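부엌을 고치면 요리를 하게 된다는 말에 대하여

지난번 글에 댓글이 꽤 달렸다. 대부분 부엌을 새로 하고 나서 삶이 달라졌다는 이야기였다. 배달을 끊었고, 가족이 모이고, 아침이 기다려진다고 한다. 축하드린다. 그런데 나는 그 말을 잘 못 믿겠다. 거짓말이라고 생각하는 건 아니고, 고친 지 얼마나 되셨는지가 궁금할 뿐이다. 댓글 중에 공사 끝난 지 몇 해가 지났다는 분은 안 계셨다. 새 운동화를 사면 누구나 며칠은 뛴다. 나도 뛰었다.

이 글은 우리 집 부엌을 고칠까 말까 하면서 반년을 보낸 사람의 기록이다. 결론부터 궁금한 분들을 위해 적자면 아직 안 고쳤다. 앞으로도 안 고칠지는 모르겠다. 남편은 고치고 싶어 하고 나는 계산서를 보고 싶어 하는데, 계산서라는 게 나올 때마다 숫자가 달라서 이야기가 앞으로 나가질 않는다.

먼저 사정을 좀 적어야겠다. 독일에서 세를 살아 본 분들은 아시겠지만 여기서는 이사 갈 때 부엌을 떼어 가는 경우가 흔하다. 싱크대도 찬장도 없이 벽에서 수도관만 나와 있는 방을 부엌이라고 부르며 빌려준다. 처음 집을 보러 다닐 때 나는 공사가 덜 끝난 줄 알았다. 지금 집은 운이 좋아서 전 세입자가 두고 간 것을 넘겨받았다. 넘겨받는 값으로 375유로를 냈다. 싸다고들 했다. 서랍 하나는 끝까지 안 닫히고 오븐 문은 손으로 받치면서 열어야 하지만, 싸기는 쌌다.

그 부엌에서 나는 매일 밥을 한다. 이 부분을 꼭 말해 두고 싶다. 서랍이 안 닫히는 부엌에서도 김치찌개는 끓고, 콩나물도 무쳐지고, 손님이 오면 잡채도 한다. 친정엄마는 이보다 훨씬 좁은 데서 제사상을 차렸다. 그걸 아름다운 시절로 포장할 생각은 없다. 엄마는 허리가 나갔다. 다만 부엌이 좋아야 요리를 한다는 말을 들을 때마다 엄마의 그 부엌이 떠올라서 고개가 끄덕여지지 않는다.

발단은 전시장 구경이었다. 남편 직장 동료 티모가(티모 슈퇴커, Timo Stöcker라고 쓴다) 부엌을 새로 했다고 집들이를 했고, 거기 다녀온 남편이 다음 주말에 바로 Lammers에 가자고 했다. 구경만 하자는 말이었다. 구경만 하자는 말을 믿은 내가 잘못이다. 전시장은 동네 가구점이라기엔 컸고 커피가 공짜였다. 커피가 공짜인 가게에서 뭐가 싸게 끝난 적이 없다는 게 내 오랜 생각인데, 이번에도 그 생각을 고칠 이유를 찾지 못했다.

상담은 바스티안 브링크만이라는 분이 맡았다. 친절했고 말이 빨랐다. 첫 질문이 "집에서 요리를 얼마나 하세요?"였고, 내가 매일 한다고 하니 그러면 더더욱 투자할 가치가 있다고 했다. 거의 안 한다고 했으면 뭐라고 했을까? 궁금해서 돌아오는 길에 남편에게 물었더니 남편은 "그러면 이제부터 하게 될 거라고 했겠지"라고 했다. 나도 그랬을 것 같다. 어느 쪽으로 대답해도 같은 데로 도착하는 질문은 질문이라고 부르기 어렵다.

거기서 들은 말 가운데 적어 둔 것들이 있다. 동선. 삼각형. 소통하는 부엌. 삼각형은 물과 불과 냉장고를 잇는 선을 말하는데, 이 선이 짧고 막힘이 없어야 한다고 한다. 맞는 말 같다. 그런데 그 설명을 하고 나서 보여 준 도면에는 그 삼각형 한복판에 아일랜드가 떡하니 들어가 있었다. 냉장고에서 파를 꺼내 개수대로 가려면 빙 돌아야 한다. 내가 그걸 손가락으로 짚었더니 브링크만 씨가 "아일랜드는 동선의 중심이 됩니다"라고 했다. 중심이라는 말은 가는 길에 걸린다는 말과 양립할 수 있는 모양이다.

소통하는 부엌이라는 말도 그렇다. 거실을 보면서 요리를 하면 가족과 대화를 하게 된다는 논리다. 나는 요리할 때 말 거는 걸 싫어한다. 간을 보는 중에 누가 내일 일정을 물으면 소금을 두 번 넣는다. 게다가 환풍기를 켜면 어차피 안 들린다. 티모네 집에서도 그랬다. 티모가 가스 앞에서 뭐라고 하면 소파에 앉은 사람들이 다 같이 "뭐라고?" 하고, 티모가 환풍기를 끄고 다시 말하고, 그러면 연기가 거실로 왔다. 그날 입고 간 스웨터를 두 번 빨았다. 집들이 음식은 맛있었다. 음식 대부분을 그 집 어머니가 해서 들고 오셨다는 건 나중에 알았다.

오해하실까 봐 적는데, 나는 예쁜 부엌을 싫어하지 않는다. 잡지도 본다. 밤에 누워서 남의 집 부엌을 한참 넘겨 보는 날도 있다. 내가 의심하는 건 그다음에 붙는 문장들이다. 이 부엌이 생기면 당신은 이런 사람이 됩니다, 하는 문장들. 빵을 굽는 사람, 허브를 기르는 사람, 와인잔을 들고 서서 웃는 사람. 나는 서서 와인을 마시면 종아리가 아프다.

헨리크 뵈트허라는 사람이 쓴 책도 빌려 읽었다. 도서관에서 예약이 밀려 있어서 한참 기다렸다. 부엌을 바꾸면 식습관이 바뀌고 식습관이 바뀌면 관계가 바뀐다는 내용인데, 근거를 찾으려고 뒤쪽 주석을 뒤졌더니 저자 본인의 다른 책이 제일 많이 나왔다. 본문에는 부엌 공사를 마친 부부들의 인터뷰가 실려 있다. 다들 행복하다. 공사 중에 싸우다 그만둔 부부, 업자가 사라져서 욕실에서 설거지를 한 부부는 책에 없다. 그런 사람들은 인터뷰를 할 기분이 아니었을 것이다. 잘된 사람한테만 물어보면 뭐든 잘된다. 한국에서 영어 학원 광고를 보고 자란 사람이라면 이 정도는 냄새로 안다.

책에서 한 군데는 밑줄을 치고 싶었다. (도서관 책이라 안 쳤다.) 자기가 일주일 동안 부엌에서 무엇을 하는지 적어 보라는 대목이다. 견적을 받기 전에 적으라고 한다. 저자는 그걸 적으면 새 부엌의 필요가 분명해진다고 썼는데, 나는 적고 나서 정반대의 기분이 들었다.

적은 걸 조금 옮겨 본다. 아침에는 커피 내리고 식빵 굽고 아이 도시락에 오이와 치즈를 넣는다. 도마는 늘 같은 자리에 있다. 점심은 나 혼자라 전날 남은 걸 데운다. 저녁에는 밥을 안치고 국이나 찌개를 하나 끓이고 뭔가를 볶는다. 화구는 네 개인데 동시에 쓰는 건 2개다. 나머지에는 주전자와, 왜 거기 있는지 모르겠는 뚜껑이 올라가 있다. 제일 많이 한 일은 설거지였고 그다음이 냉장고 문을 열고 서 있는 일이었다. 제일 짜증 난 순간은 양념통을 찾을 때였다. 고춧가루 뒤에 고춧가루가 있고 그 뒤에 내가 찾는 참깨가 있다.

그러니까 내 불편의 대부분은 고춧가루를 여러 봉지 쟁여 두는 내 버릇에서 나온다. 아시아 마트가 멀어서 갈 때마다 사는데, 집에 있는지 기억을 못 한다. 새 부엌이 이걸 해결해 줄까? 브링크만 씨는 해결해 준다고 했다. 양념 전용 인출식 수납장이 있다는 것이다. 폭은 좁고 값은 안 좁았다. 나는 그걸 사면 고춧가루를 더 많이 쟁일 사람이다.

수납이 늘면 정리가 된다는 믿음도 좀 이상하다. 우리가 전에 살던 집은 창고가 있었다. 거기에 뭐가 있었느냐면, 쓰지 않는 것들이 있었다. 이사 나올 때 상자를 열어 보지도 않고 옮긴 게 23개였다. 이삿짐 명세에 그렇게 적혀 있어서 아는 숫자다. 그중에 하나에는 이전 이사 때 쓴 뽁뽁이가 곱게 접혀 들어 있었다. 창고가 없는 지금은 그만큼 못 쟁인다. 내가 달라진 건 전혀 없고 공간이 모자랄 뿐이다.

가전 이야기도 해야 한다. 부엌 견적에는 가전이 들어가는데 여기서부터 숫자가 자란다. 상담 때 권유받은 것 중에 Unamley라는 오븐이 있었다. 스팀이 되고 앱으로 예열이 된다고 했다. 밖에서 예열을 시작할 수 있다는 건데, 나는 오븐에 프라이팬을 보관한다. 한국 사람 많이들 그러지 않나. 지하철에서 버튼을 누르면 집에서 프라이팬 손잡이가 녹는다. 그 말을 했더니 그러면 프라이팬 서랍을 따로 짜면 된다고 했고, 견적서에 줄이 하나 늘었다. 무슨 말을 해도 줄이 늘었다. 나중에는 말을 안 하게 됐다. 말수가 줄어드는 것도 소통하는 부엌의 효과일까?

상판은 더했다. Ullusia라는 이름이 붙은 상판이 있는데 뜨거운 냄비를 그냥 올려도 된다고 했다. 정말 되느냐고 물으니 된다고 했고, 보증서에 그렇게 쓰여 있느냐고 물으니 권장하지는 않는다고 했다. 되는 것과 권장하지 않는 것 사이에 내 돈이 끼어 있다. 김칫국물 이야기도 물었다. 브링크만 씨는 김치를 안다고, 아주 좋아한다고 했다. 그건 내가 물은 게 아니었다. 견본 조각을 하나 얻어 와서 집에서 김칫국물을 부어 놓고 하룻밤 재웠다. 아침에 닦으니 거의 지워졌는데, 거의라는 말을 상판 값에 대고 쓰고 싶지는 않다. 남편은 안 보인다고 하고 나는 보인다고 한다. 지금도 그 조각은 창가에 있고, 해가 들면 나는 그걸 들여다본다.

윗집에 사는 마누엘라 모렐리 씨와도 이 이야기를 했다. 이탈리아에서 온 지 오래된 분이고 이 건물에서 음식 냄새로 나와 겨룰 수 있는 유일한 집이다. 마누엘라 씨네 부엌은 우리 집보다 더 낡았다. 찬장 색이 전부 제각각이고 식탁은 접이식이다. 내가 새로 할 생각 없느냐고 물으니까 한참 있다가 "그럼 그동안 밥은 어디서 해?"라고 했다. 전시장에서도 책에서도 못 들은 질문이었다. 공사가 6주 걸린다고 했으니 6주 동안 밥은 어디서 하나. 남편은 시켜 먹자고 한다. 배달을 끊으려고 부엌을 고치는 동안 배달을 시켜 먹는 것이다. 그 돈은 어느 견적에도 없다.

그렇다고 마누엘라 씨를 낡은 부엌의 현자처럼 쓰고 싶지도 않다. 그런 글이 요즘 많다. 허름한 부엌에서 할머니가 손으로 반죽을 밀고, 글쓴이가 감동을 받고, 진짜 음식은 장비에서 나오는 게 아니라는 깨달음을 얻고 돌아간다. 그것도 똑같이 못 믿겠다. 마누엘라 씨는 복권이 되면 부엌부터 부수겠다고 했다. 식기세척기가 없어서 손목이 늘 아프다고도 했다. 낡은 게 좋아서 쓰는 사람은 별로 없다. 돈을 다른 데 썼거나, 돈이 없거나, 집주인이랑 말을 섞기 싫은 것이다. 우리는 셋 다에 조금씩 걸린다.

집주인 이야기가 나와서 말인데, 세 든 집에 부엌을 새로 하는 건 도무지 계산이 안 선다. 이사를 가면 떼어 가거나 다음 사람에게 넘겨야 한다. 떼어 가면 새집 벽 길이에 안 맞고, 넘기면 헐값이다. 내가 넘겨받은 값이 얼마였는지 위에 적었다. 누군가는 그 부엌을 처음에 제값 주고 샀을 것이다. 전시장에서 공짜 커피를 마시면서. 안 닫히는 저 서랍도 처음에는 손끝으로 밀면 스르르 닫혔을 테고, 그 사람도 손님이 오면 한 번씩 밀어 보여 줬을 것이다. 가끔 설거지를 하면서 그 사람 생각을 한다. 우편물 때문에 이름만 아는데 라이네 제프(Laine Sepp)라고, 지금도 그 이름으로 원예 카탈로그가 온다. 허브를 기르는 사람이 되려고 했던 걸까.

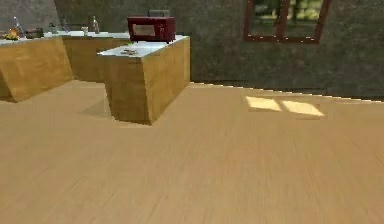 마지막 수정: 2월

집에 와서도 화면으로 부엌을 이리저리 들여다보는 시기가 있다. 아일랜드가 하나 서 있고, 상판은 허옇고, 앞쪽은 온통 나무 바닥이다. 나는 이런 걸 보면 바닥부터 본다. 저 바닥에 들기름을 흘리면 어떻게 되나. 전시장에서든 화면에서든 바닥은 늘 넓은데 우리 집 부엌 바닥에는 쌀 포대와 빈 병 모으는 가방과 아이가 벗어 놓은 양말이 있다. 쌀 포대를 그려 넣어 보면 어떨까 하고 남편에게 말했더니 그런 기능은 없다고 했다. 있으면 아무도 안 살 것이다.

남편이 깔아 놓은 설계 프로그램 이름이 Undum이다. 벽 길이를 넣으면 부엌을 짜 준다. 밤마다 남편은 거기서 찬장을 왼쪽으로 옮겼다가 오른쪽으로 옮겼다가 한다. 처음엔 한심했는데 지금은 그게 제일 싸게 먹히는 방법 같다는 생각도 든다. 기분은 기분대로 나고 먼지는 안 난다. 다만 이 프로그램도 우리 집 창문을 자꾸 무시한다. 창이 안쪽으로 열리는데 그 자리에 수전을 놓는다. 그대로 지으면 창문을 열 때마다 수전에 부딪힌다. 남편이 창문을 안 열면 된다고 했다. 생선은 누가 굽는데.

조명 이야기를 빼먹을 뻔했다. 사실 내가 조금이라도 설득된 게 있다면 조명이다. 우리 집 부엌등은 천장 한가운데에 있어서 도마 앞에 서면 내 그림자 속에서 칼질을 하게 된다. 전시장은 어디에 서도 손이 환했다. 그래서 집에 와서 찬장 밑에 붙이는 막대등을 샀다. 건전지로 되는 싼 것이다. 붙였더니 파가 잘 보인다. 파가 잘 보이니까 기분이 좋았고, 그날 저녁에 괜히 계란말이를 했다. 인정한다. 그러니까 환경이 바뀌면 사람이 조금 바뀌기는 한다. 다음 날에는 계란말이를 안 했다.

안 닫히는 서랍도 들여다봤다. 빼 보니 레일 뒤쪽에 병따개가 하나 떨어져 있었다. 병따개를 꺼내고 다시 끼웠더니 전보다는 더 들어간다. 끝까지는 여전히 안 들어간다. 레일이 휜 것 같은데 같은 모양을 파는 데를 아시는 분은 댓글로 알려 주시면 고맙겠다. 서랍 안쪽에 상표 스티커가 있었던 자국은 있는데 글자는 다 벗겨졌다. 철물점에서는 사진을 보더니 통째로 바꾸는 게 낫다고 했다. 어딜 가나 통째로 바꾸라고 한다.

반론도 적어 둔다. 지난 글에 어느 분이, 그렇게 따지면 세상에 살 게 뭐가 있느냐고 하셨다. 맞는 말씀이다. 나는 소파를 살 때는 이렇게 안 따졌다. 앉아 보고 편해서 샀다. 부엌에만 유난히 깐깐하게 구는 데는 아마 다른 이유가 있을 것이다. 부엌을 고치자는 말이 나한테는 자꾸 요리를 더 하라는 말로 들린다. 남편은 그런 뜻이 아니라고 한다. 그럼 새 부엌에서는 당신이 하느냐고 물었더니 부엌이 좋으면 하고 싶어질 것 같다고 했다. 그 대답은 어디서 많이 들어 본 것이었다.

그래서 요즘은 이렇게 하기로 했다. 일주일에 이틀은 남편이 지금 이 부엌에서 저녁을 한다. 서랍도 오븐 문도 이대로 두고, 뚜껑도 자기가 알아서 치우고. 그걸 여름까지 계속하면 나도 견적서를 다시 펴 보겠다고 했다. 지금까지는 하고 있다. 메뉴는 거의 파스타고, 한 번은 된장찌개를 했는데 된장을 끓는 물에 마지막에 풀어서 미소국 비슷한 것이 되었다. 아이는 잘 먹었다. 남편은 양념통 자리가 말이 안 된다면서 전부 꺼내 다시 넣었고, 이제 참깨는 앞에 있는데 내가 쓰던 국간장이 어디 갔는지 모르겠다.

Lammers에서는 아직도 전화가 온다. 이번 달까지 할인이라고 한다. 지난달에도 그 달까지 할인이었다. 견적서는 냉장고에 자석으로 붙여 두었는데 그 위에 아이 학교 급식표가 붙었고, 그 위에 치과 예약증이 붙었다. 레일 아시는 분, 꼭 댓글 부탁드린다. 서랍 안쪽 깊이를 물어보실 것 같은데 줄자를 찾는 대로 적어 두겠다.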